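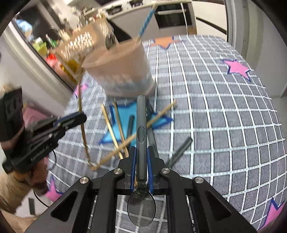

Iced drinks and the stirring question

Posted Aug 10, 2023

I have been putting off writing about iced milky drinks because I suspect most of them are the same drink. Different cup, different name on the board, same sweet beige thing underneath. But we've had a run of them in the house this summer and I have opinions now, so you may as well have them too.

The first one came from Raju, the little counter near the bus station, and cost more than my lunch. Clear cup, domed lid, striped straw. I don't understand the domed lid. A dome is for whipped cream, surely? If there isn't any cream then you are paying for a hat full of air. My other half says it stops it slopping when you walk. It slopped when I walked.

Then there's the matter of stirring. Everything worth having in these drinks settles at the bottom, and the straw is supposed to deal with it, and the straw does not deal with it. You get three mouthfuls of syrup and then a long stretch of cold milk. So at home the lid comes off and something else goes in.

Thin wooden sticks are what the cafés hand out. I've got a whole box of them, 300 for not very much, bought in February when I had plans for the kids' crafts. They're fine for glue. In a tall drink they're too short, they bend, and I swear I can taste them. The box says "no taste". Well, I have a tongue. They mostly live on the table now in a heap, waiting to be made into a raft.

A long-handled spoon does the job properly. I was ready to dismiss this as well, having been sold an Irano "latte spoon" once that was a teaspoon with ideas, but a slim handle and a small oval bowl will get right down into the corners of a cup and bring up whatever is lurking. It also goes in the dishwasher. I have 2 of them and one is always missing.

The other thing I wanted to mention is tablecloths. Ours is the grey checked one with stars on, and I bought it on the promise that it "hides everything". It hides crumbs, I'll give it that. It doesn't hide a ring of sticky milk — I have yet to meet the pattern that does — and the pink stars seem to make it look worse. I'd read that you should dab with cold water and leave it. I dabbed. I left it. It went through the wash anyway, at a higher temperature than the label likes, and came out the same size it went in, so make of that what you will about labels.

Next week I'm going to try making the drink from scratch with strong tea and tinned milk, which three different recipes assure me is "just like the shop". I'll be using the spoon.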